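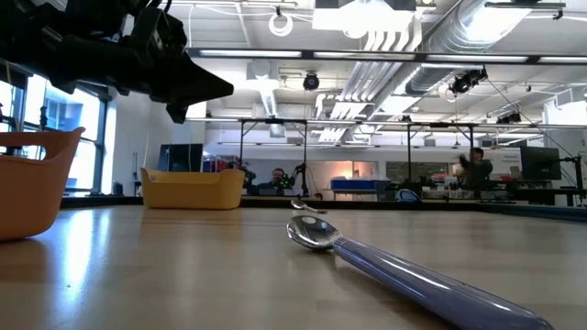

Manuals > Kitchen Storage > Fogh Cutlery Sorting Set > Section 4: Sorting and Stowing

4. Sorting and stowing spoons

4.1 Scope

This section covers the sorting of mixed spoons into Fogh open bins on a flat table. For drawer fitting, refer to Section 6. Cleaning of the bins is described in Section 7.

4.2 Preparing the table

1. Clear the tabletop and wipe it with a damp cloth. Dry it fully before placing any metal on it.

2. Check that every spoon is clean and dry, including the joint between bowl and handle. Water held in this joint will mark a coloured handle over time.

CAUTION: Do not drag spoons across an oiled or varnished surface. Lift each one by the handle.

3. Set the bins at the edges of the work area with their openings upwards. Leave 300 mm clear between bins.

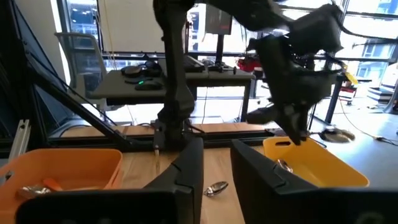 Bins may be lifted by the handle slot when part filled. Support the base with the other hand once the load reaches 20 spoons. Remove foil, paper and other loose matter before the bin is put away, as small teaspoons can be lost underneath it.

4.3 Allocating the bins

The three-bin layout uses one yellow, one orange and one dark teal bin. The colours have no fixed meaning. Households at Fultolach and Grarketley that tested the set used the following allocation, which is recommended for first use:

Yellow: plain metal spoons
Orange: spoons with coloured handles
Teal: gold-coloured spoons, including those with a gold bowl and silver handle

1. Place the yellow bin across the far side of the table, long side towards you.

2. Place the orange bin near left and the teal bin near right, long sides running away from you.

3. Spread the spoons over the open wood between the bins. Pairs may overlap, but do not heap them. 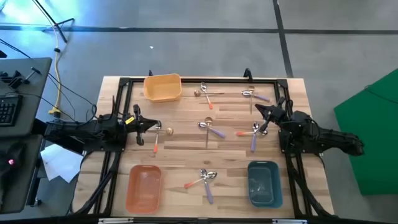 4. Start with the top spoon of each crossed pair. Take the lower spoon only when the upper one is clear.

5. Lay each spoon in its bin with the handle along the long side.

NOTE: Sort by handle first, then by bowl. A silver spoon with an orange, lavender or pale blue handle goes in the orange bin whatever its size.

6. When two bowls are nested, separate them by hand before lifting. Do not shake them apart over the table.

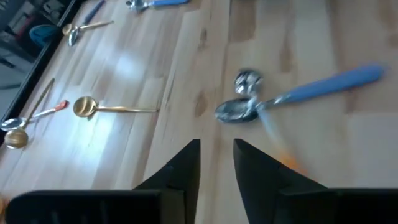
4.4 Final check

1. Look along the tabletop from a low angle. Small spoons near the far edge are easily missed under overhead lighting.

2. Return any wrongly placed spoon to the table and sort it again.

3. Stow the bins on a level shelf at least 228 mm deep.

Section 4 prepared by Rhona Yule. Checked by Beathag Gunn, Flidlow, January.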